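## 4. Teaching the Trolness a packing task

This section covers recording and replaying a two-arm packing task on the Trolness tabletop kit. Finish Section 3 (mounting and homing) first. If either arm shows an amber light after homing, repeat the homing routine before you go on.

Plan on an hour for your first task. Later tasks go faster.

### 4.1 Prepare the table

1. Clear the area in front of the arms, then set out only the items for this task and any items you want nearby as distractors.
2. Place the pouch or container in the middle, where both grippers can reach it without stretching past the reach line shown in the console.
3. If your table is made of two sections, press them together and lock the legs. A step of even a few millimeters at the seam can catch a fingertip.
4. Check that the head camera can see the whole work area. Wipe the lens with a dry cloth.
5. Move each gripper cable by hand through its full swing. It must not pull tight or hook under the table edge.

> **Caution:** Keep hands, hair and loose sleeves away from the arms whenever the status light is green. The stop button must be within reach of the person at the leader handles.

### 4.2 Record demonstrations

1. In the console, choose **Tasks > New** and type a short name. Use the same name for every take of the same task.
2. Choose **Two arms**. Single-arm takes cannot be merged into a two-arm task later.
3. Set the grip force to **Low** for soft items such as plush toys, sponges and folded cloth.
4. Press **Record** and wait for the tone.
5. Perform the task with the leader handles at a steady pace. Let one gripper carry the item while the other stays close to the container.
6. Return both arms to the rest position and press **Stop**.
7. Choose **Keep** or **Discard**. Discard any take in which you bumped the table.

Shiny items need extra care. Clear plastic throws back highlights that change with the angle of the room lights, and the camera may lose the edge of a zippered pouch. A colored trim helps the camera find it. If edge tracking drops out, turn off the nearest lamp or move the pouch a hand's width and record again.

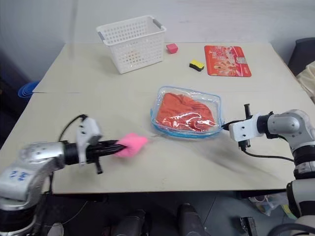 Lilibeth Ignacio wrote to us from the Samonte trial site that her takes improved once she stopped rushing the approach. She slowed down over the last few inches, kept the wrist level, and threw away far fewer recordings. She also asked whether 100 takes are really needed for a simple job.

The answer depends on how much the items move between takes. With the container taped in place, 94 takes were enough in our own tests. If you shift the container each time, record at least 100 and vary the starting spot of the item as well.

> **Note:** The console saves takes to the base unit. A full base unit holds some 217 two-arm takes. Export older tasks to a drive before you reach the limit, or recording will stop.

### 4.3 Train and replay

1. Open the task and choose **Train**. Leave the base unit plugged in. The arms are locked during training.
2. When the console shows **Ready**, put the items back on the table in a layout close to one you recorded.
3. Choose **Replay > Slow** and keep one hand near the stop button.
4. Run 6 slow replays. Write down any in which an item is dropped or a gripper touches the table.
5. If all of them finish cleanly, choose **Replay > Normal**.

### 4.4 If something goes wrong

**The gripper closes beside the item.** Run camera alignment again (Section 3.5). If the fault comes back, check that the head bracket screws are tight.

**The item sticks to the fingers.** Long fibers can wrap around the finger pads. Stop the arms, switch off power and clean the pads with the brush supplied.

**One arm waits and does not move.** The two arms were probably started out of order in some takes. Review them in the console and discard any that do not match the rest.

**Error N-2 appears during replay.** A cable has reached its limit. Stop, free the cable, and home both arms before you try again.

Replacement finger pads and cable clips are listed under Trolness spares in Section 9.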